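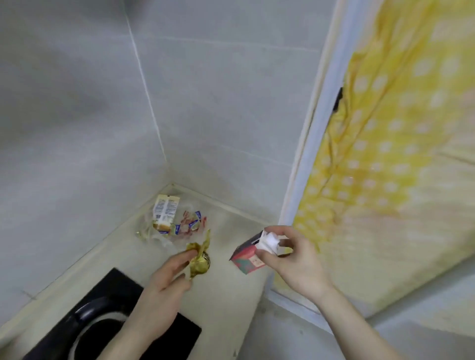

The inner layer of a transport case is usually specified last, after the outer dimensions, the panel thickness and the hardware have been settled. Our review of the 114 case drawings supplied by Lellska and Pitent confirmed this order of work in nearly every project file. The outer shell was drawn in full, while the foam was often given a single line stating its density and color. The relation between a shell and its lining is familiar from much smaller packages. In Figure 3, a small printed paper carton is open at the top and its white inner lining or tissue is being pulled at by the thumb and fingers, so that the two layers can be told apart at once. In a flight case the same two layers are bonded, and the condition of the lower parts of the insert can be judged only by lifting the load out and pressing the foam by hand.

This matters for service life. Foam under a hanging or standing load takes a permanent set, and the gap that results allows the load to move before the foam begins to slow it. Ingvarsson and Brunton measured this gap in cases used for dimmer racks and found that it grew fastest in the first season of touring. Their cases were loaded from the top only. The cases considered in this paper have a removable front panel as well, and the lower edge of the insert is rubbed each time the rack is slid in or out. We therefore treat wear at the lower edge and set under the load as separate quantities, and report them separately in Section 5.

Three insert designs were compared. The first was a one-piece block cut from closed-cell polyethylene foam and glued to the floor of the case. The second used the same foam in strips, fixed with hook-and-loop tape so that a worn strip could be replaced on site. The third, developed with the Hauksdóttir workshop, placed a thin skin of harder foam over a softer core. All inserts were cut on the same machine from drawings prepared by Steinar Ingvarsson, and the cases were otherwise identical – same panels, same corners, same castors.

Each case was put through 1000 loading cycles with a dummy rack and was then driven for 2000 km in an unheated trailer. Foam height was read at fixed points before loading, after the cycles and after the road trial. Readings were taken by Žydrūnas Butkienė with a depth gauge, after the foam had been left to recover overnight. Two readings from the strip design were discarded, as the tape had lifted and the strip was no longer flat on the floor of the case.

The trailer was loaded in January, and the foam was colder than it would be in most indoor storage. We did not correct for temperature. A correction factor is offered in the Tilto design notes, but it was derived for open-cell foam and we could not find support for applying it to the materials used here.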